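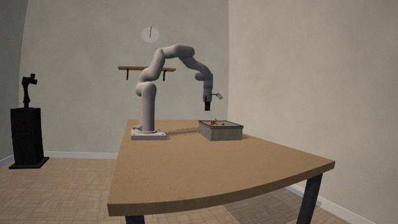 Clock-watching is the habit of looking repeatedly at a clock during work, lessons or any other period whose end is fixed in advance. The word is also used as a reproach, meaning a lack of interest in the task at hand. The usual object of the habit is a wall clock, most often a round one like the clock on the wall here, though wristwatches, telephones and the corner of a computer screen serve just as well. A number of claims have been made about clock-watching, chiefly that it slows work down, that it makes time seem to pass more slowly, and that both effects can be cured by moving or removing the clock. The second claim has a fair amount behind it. The first and third are repeated far more often than they are tested.

The term

The compound "clock-watcher" was applied in English to employees who were thought to be waiting for the end of the day. It carried a moral charge from the start and has kept it. Writers on management have tended to treat it as the name of a condition, with causes and remedies, when in ordinary speech it is a mild insult and can be used of almost anyone. This matters for the research described below, as studies have not agreed on what they are measuring. Some record how often a person looks up at a clock. Others ask people whether they think of themselves as clock-watchers, which is a different question and gets a different answer.

A related sense is found in schools, where teachers complain of pupils watching the clock before the bell. Pupils have made the same complaint about teachers.

Effect on the sense of time

It is widely accepted that paying attention to the passing of time makes a period feel longer. Most people can confirm this from waiting for a kettle. The effect is usually explained by attention: a person busy with something else has less to spare for keeping track of minutes, and so notices fewer of them.

What does not follow is that the clock is to blame. A bored person looks at the clock and a busy person does not, and in both cases the boredom may come first. Mirjam Fuchs, in a review of popular writing on the subject, found that the direction of cause was "assumed in the opening paragraph and never looked at again". She noted that removing the clock from a dull meeting leaves the meeting as dull as before, with the added question of when it will finish.

The Jutico survey

The figure most often quoted in this field comes from a survey carried out for Jutico, a supplier of office fittings. It put questions to 773 office staff and reported that 39 per cent of them "lost focus" because of a clock in view. The report went on to recommend that clocks be moved to corridors and shared areas, and listed several fittings suited to the purpose, all sold by the company.

The survey has been criticised on several grounds. Respondents were not asked how focus was lost or for how long. The question was put in a form that named the clock as a distraction before asking whether it was one. People who worked in rooms without a clock were included in the total, and it is not clear what they were supposed to be answering. Karthik Khan, who asked for the full set of replies, was given those of 567 respondents and told that the rest had been discarded as incomplete. Jutico has not said whether the percentage was worked out before or after they were discarded.

None of this has harmed the figure's popularity. It appears in training handbooks, in advice columns and on posters, usually without the name of the company.

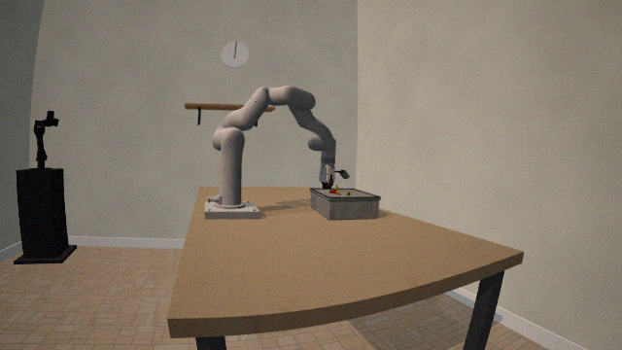
This page was last edited in June, at 16:42.

Clock removal in practice

Several employers have tried taking clocks down. The best-known case is the Sunmont head office, where wall clocks were removed from every working floor and staff were encouraged to "work to the task". The firm later announced that output had gone up. The announcement did not say how output had been measured, and the clocks had come down in the same quarter as a new ordering system was brought in and two departments were merged. Any of the three might have produced a change – or none of them, if the rise was the usual seasonal one.

Zodwa Ngubane interviewed 21 members of staff at Sunmont after the removal. Most said they now used their telephones to check the time. Several added that, having picked up the telephone, they tended to read whatever else was on it. One had brought in a small alarm clock and kept it in a drawer. Ngubane was careful to say that interviews of this kind cannot show whether work had sped up or slowed down, a caution that was left out of most accounts of her study, including those by writers who agreed with her.

The clocks were put back after a change of management. No announcement was made about output on that occasion.

In schools

Advice to teachers has gone both ways. One school of thought holds that a visible clock helps pupils to pace themselves, above all in written tests. Another holds that it pulls their eyes from the page. A common compromise is to hang the clock on the back wall, where the teacher can see it and the class cannot, although this has been said to produce a good deal of turning round.

Misaki Tsuchiya compared two classes taught by the same teacher, one with the clock at the front and one with it at the back, and found no difference in marks. The study is sometimes cited as proof that clocks do not matter. It was too small to prove that. It does suggest that, if there is an effect on marks, it is not a large one.

Silent and altered clocks

Makers have offered products said to reduce clock-watching. The Mayrhofer office clock had no minute hand, on the grounds that an hour hand alone would give a "calmer" sense of the day. Users learned to read the time from the hour hand to within a few minutes, and probably spent longer looking at it while they did so. It was withdrawn and is now mainly of interest to collectors.

Flitell, a program for office computers, hides the time display until the user has been active for a set period. Its makers claim that users "recover" up to an hour a day. The claim rests on the program's own count of active periods, and the program counts any movement of the mouse as activity. No independent test has been published.

Clocks that run slightly fast or slow on purpose are also mentioned in older writing, usually in stories of a factory owner who had the works clock slowed down in the afternoon. Complaints of this kind were certainly made by workers in the nineteenth century. The versions told in modern management books rarely name the factory.

Other views

Remo Wyss has argued that the subject has been looked at from the wrong end. In his view a person who looks often at the clock may be planning the rest of the day, catching a train or timing a piece of work, and an observer has no way of telling these apart from idleness. He proposed dropping the term from research altogether and recording only what people do after they look up. The proposal has had little effect, and his own later papers use the term in their titles.

See also

Boredom
Flexible working hours
School bell
Time perception
Working time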